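Skallville common room refit: progress to 2018-02-01
For Ľudovít Havlíček, from Miroslava Kopecký

We have spent 110 of the 600 you allowed us, mostly on drawer runners. Four desks are back in use and the Pludlow shelving is up, if not entirely level.
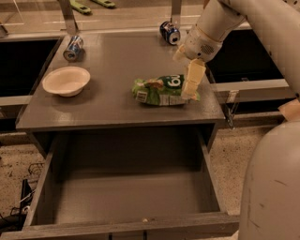

Clearing the desks at the end of the day remains our weak point. The rule agreed in September was that nothing edible stays out overnight, and people respect it in principle. In practice we get two drinks cans on their sides, a green snack bag and an empty white bowl, all on top of a desk whose drawer is open and has nothing in it.

Tóth has asked for a second bin — I support this. The remaining desks should be finished by your next visit.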